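Vuncombe Folding Work Table

Home > Furniture > Tables > Work and Utility

The Vuncombe is a folding table for homes that need a full-size work surface some of the time. It seats four for a meal, holds a sewing machine and a cutting mat side by side, and folds flat enough to go behind a door. It comes assembled. Take it out of the carton, open the legs until both locks click, and it's ready to use.

What it's for

Most of our customers buy the Vuncombe for a spare room that has to do several jobs. It works as a desk during the week and a craft table or extra dining table when company comes. The top is 30 inches deep, so a monitor can sit at the back and still leave room for a keyboard and notebook. Standing height is 30 inches as well, the same as most dining tables, and ordinary chairs fit under it.

The top has no center seam. Earlier versions folded in half, and customers who used them for sewing and puzzles told us the joint got in the way. On the current model only the legs fold.

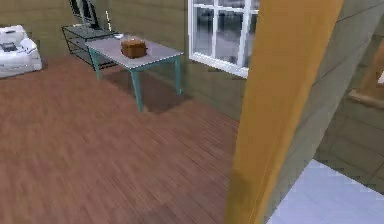
Load and stability

The table is rated for 70 pounds, spread across the top. That covers a sewing machine, a desktop computer and monitor, or a full set of dishes. It is not meant for bench tools, aquariums or anything that vibrates heavily. Do not sit or stand on it.

Each leg has a screw-in foot that adjusts for uneven floors. Turn it counterclockwise to lengthen the leg. If the table rocks, set it where you plan to use it, press on each corner in turn, and adjust the one that moves. Old floors may need a second pass after a week or so of use.

The feet have felt pads for wood and vinyl. On carpet, peel the pads off and use the bare feet.

Choosing a size

The Vuncombe comes in one size. If you need something smaller, look at the Drorkden, which uses the same leg locks and has a shallower top for hallways and laundry rooms. The Drorkden does not come with adjustable feet, but they can be added with the kit listed under Parts.

Measure your doorway before ordering if you plan to move the table from room to room. It should be carried folded and on its edge. One person can manage it on a level floor. Use two on stairs.

Care

Wipe the top with a damp cloth and dish soap, then dry it. Avoid scouring pads and bleach, which dull the finish. Use a trivet under hot pans and a mat under a glue gun or iron. Ink comes off with rubbing alcohol if you get to it the same day.

Check the leg locks every few months. If one feels stiff, brush out any lint and put a drop of light oil on the pin. A lock that doesn't click should be replaced before the table is used again.

Parts

Adjustable foot kit, set of four
Felt pads, pack of eight
Leg lock, left or right
Carrying strap
Wall hook for storage, holds one folded table

Parts for the older center-fold model are still available but the leg locks are different. Look for the label on the underside of the top before ordering.

Shipping and returns

Tables ship from our Prorkmont warehouse, usually within 7 days. The carton is long and flat and will not fit in most parcel lockers, so please give an address where it can be left inside or handed over. Orders placed before noon are packed the same day when the item is in stock.

You can return an unused table within 30 days in its original carton. Keep the foam corner blocks until you're sure, as the carrier won't accept the carton without them. Damage in transit should be reported with the order number and a note of which corner or leg is affected.

Pickup is available at the Rattanakul showroom. Bring the confirmation email and a vehicle with a fold-down rear seat.

Related items

Drorkden Narrow Table
Stacking chair, armless
Cutting mat, full width
Clip-on task lamp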